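Progress report on the Tresano theme, for the Clultton small grants programme. It covers the work since our last report in November and should be read with the budget sheet, which was sent separately.

## Where we are

Tresano is a free website theme for local membership groups: choirs, allotment societies, walking clubs and the like. The grant pays for two developers, part time, to bring it from a working draft to a first public release.

The page templates are finished. There are five: home, events, news, members' area and contact. All five now share one stylesheet, where the draft had a separate one for each. The old grid code has been taken out and the layout uses plain CSS grid. Browsers too old to support it get a single column, and we tested that fallback on an old tablet and an old phone.

The events page took longer than planned. Repeating events were stored as separate entries, so a weekly rehearsal filled the list and pushed everything else off the first screen. They are now stored once and shown by next date, with a link to the rest. The change meant rewriting the import script as well.
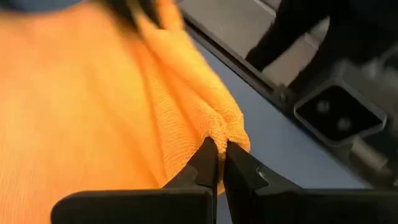 **Will groups on the draft version have to rebuild their sites to move to the release?**

Existing sites can be moved with the import script, which keeps pages, menus and uploaded files. Custom colours have to be set again by hand because the setting names have changed. A list of old and new names is in the upgrade notes.

## Testing

We ran the theme through the Distora checker after each change to the templates. The first full run gave 137 warnings. Most were low contrast on buttons and missing labels on form fields, and these were fixed in the shared files. The warnings left over come from the embedded map on the contact page. We can't change the map's own markup, so the template now shows the address and directions as text beside it.

Keyboard use has been checked on every template. The mobile menu used to trap focus when opened, and that is fixed. The image carousel on the home page no longer moves unless the visitor presses a button.

Page weight on the home template is down to 485 KB with the sample content loaded. Nearly all of the saving came from dropping the icon font, of which we used only a handful of characters, and replacing it with inline SVG.
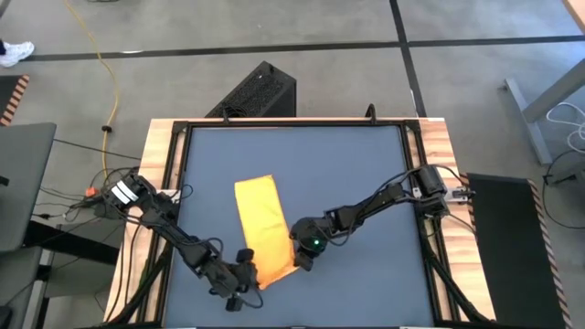 The same approach was tried on the news template, with less effect, as most of its weight is in the pictures that groups upload themselves. The theme now makes smaller copies on upload and loads them as the visitor scrolls. Groups on very cheap hosting may find that the upload step times out with large files, so there is a setting to turn it off.

## Problems and changes

- The booking form has been moved out of this release. It relied on the Lenz forms plugin, and the new version of Lenz handles saved entries differently. Supporting both versions would have used up the remaining hours.
- The setup guide is behind. The installation and menu chapters are written; the chapter on the members' area is in outline only.
- Translation files are in place but we have only English text so far.

We don't expect the booking form change to affect the total cost. The hours set aside for it have gone to the import script and the guide.

## Next period

1. Finish the setup guide and have it read by two groups that haven't used the theme.
2. Fix the print layout for the events page, which currently drops the venue column.
3. Tag the release and publish the download page.
4. Decide with the programme whether the booking form should be a separate add-on or wait for the next version.

We would like an answer on item 4 before the release is tagged, as the download page needs to say which it will be.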